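Tendix Waffle Cloth, Pack of 14

Home / Kitchen and Laundry / Cloths / Tendix

We stock three brands of reusable cloth at Tuldale and this is the one we argued about longest. The maker's leaflet says it replaces paper towel, sponges, chamois and "most detergents". We'd take the first claim, half of the second, and leave the other two on the leaflet.

What you get

Fourteen cloths in a cardboard sleeve, hemmed on all four sides. Colours are grey, cream and rust, and you can't choose the mix. The fabric is a cotton and polyester blend with a waffle weave on one side and a flat weave on the other. The label calls it "performance fibre", a phrase we've learned to ignore.

They feel stiff out of the sleeve and they don't pick up much water at all until they've been through the machine. Wash them twice before you decide you hate them. Don't use fabric softener, ever. The leaflet mentions this in very small type on the back, next to the recycling symbols.

The absorbency claim

Tendix says each cloth holds "up to 11 times its own weight". We weighed one dry, soaked it in the shop sink, let it drip and weighed it again. Ours came nowhere near that, and a plain cotton tea towel from the clearance bin gave it a decent run. Perhaps the lab lets them drip for less time. We asked how the test was done and got the leaflet back as a PDF.

What they are good at is wringing out. A lot of thick cloths stay soggy however hard you twist them, then sit over the tap smelling like a pond. The Tendix gives up most of its water in one go and dries on the rail overnight, at least in a kitchen with a window open.

Stretch and shape

Every cloth goes baggy sooner or later. The question is whether it goes baggy in a month or a year, and no packaging will tell you. Loose weaves catch on rings, cutlery and cupboard handles, and a cloth that's always being wrung on the same diagonal ends up shaped like a kite. Our advice for any brand is to swap corners now and then, and to pull it square while it's damp.

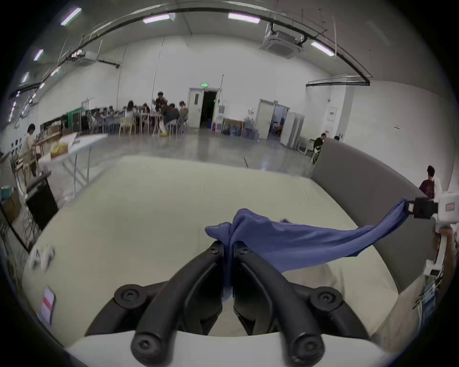
Washing and wear

The leaflet promises 1,122 washes. At two washes a week that is well over ten years, and the Tendix range hasn't been on sale for anything like that long, so somebody has done some optimistic arithmetic. The older Sinadeck cloths were sold on 1,544 washes and we had customers bringing those back with the hems gone before their second Christmas.

Wash at 60 degrees if they've been near raw meat, 40 otherwise. Line dry if you can. A tumble dryer won't ruin them but the edges curl, and they never quite lie flat afterwards. Keep them away from bleach. The rust ones bleed a little in the first wash and will turn a white shirt a sad sort of apricot.

How they compare

Tekin is cheaper and thinner, fine for dusting, hopeless on a greasy stovetop. Sinadeck is thicker, slower to dry and now made without the old hanging loop, a change we still think was daft. Tendix sits between them on price and is the better buy if your cloths mostly live at the kitchen sink. For windows and mirrors we'd skip all three and use an old cotton pillowcase.

Returns

Unopened packs can come back within 30 days. Opened packs can come back if a hem has failed, but please wash them first. "It didn't replace detergent" isn't a fault, though you have our sympathy.

Notes by Harriet Achterberg, Tuldale. Page last checked Jun 6, 2018.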